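Notebook, packaging humidity series
Dec 30, 2021

Continued from the November pages. I write this entry in one piece because Friederike Meinecke takes over the cabinet after the holidays and she asked me to put the numbers where she can find them.

The chamber was stable at the set point for 6 days. The old door seal is replaced, the new one came from Jabłońska and it fits, but the lower corner must be pressed by hand until you feel it sit. If you do not do this the humidity drops in the night and you see it only in the log next morning.

Samples in total: 216. From these, 131 are coated board from Muder and the rest is uncoated board from Fostovby. All were cut along the grain, also the ones which Nattawut Hemmin cut before I arrived. I checked his strips again against the light and I agree with his marks.

Weighing. The balance drifts when the heating starts. I wait until the display does not move, then I write the value, then I wait again and write the second value. If the two are different in the last digit I keep both. Please do not average them in the notebook, the average is for the spreadsheet.

Result so far, only in words, the table is on the shared drive: coated board takes up water slowly and then continues for a long time. Uncoated board is quick and after that almost flat. I expected a bigger difference at the folded edges. The crease breaks the coating, so water should enter there first, but in the weight I can not see it. Maybe the crease is too small a part of the strip. Severino Garrido thinks we should make strips with three creases and compare. I think he is right but I do not have enough Muder board for a full set. 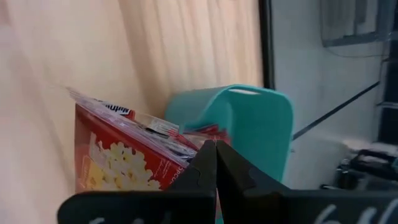
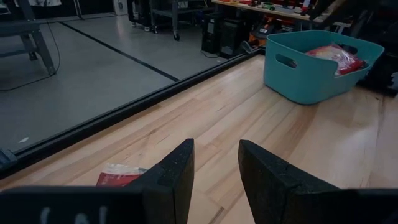
Photos: Fongchan Rojanasak

Stiffness test. I used the Skuver bending fixture, short span. Two strips slipped in the clamp and I removed them from the list (they are crossed out, not erased, you can still read the values). After this I put a piece of fine sandpaper under the clamp and there was no more slipping. I am not sure if the sandpaper changes the zero point, so I measured the reference strip again: same as before.

The reference strip is number 784. It lives in the dry jar and must go back there directly after use. Last week I found it on the bench under the ruler and I had to wait one full day before I could trust it again.

Open questions:
- Is the drying time before the first weighing long enough for the coated strips? The last ones were still losing a little.
- Montri Petchrat asked if we measure the flaps separately from the side panels. We do not. I have no good idea how to hold such a short piece.
- The salt solution in the second jar has a crust on the wall. Change it or only stir?

For Friederike: the key of the cabinet is in the top drawer, behind the tweezers. Begin with the uncoated set, then the clamp is easier to learn. Coated strips from tray two are not weighed yet.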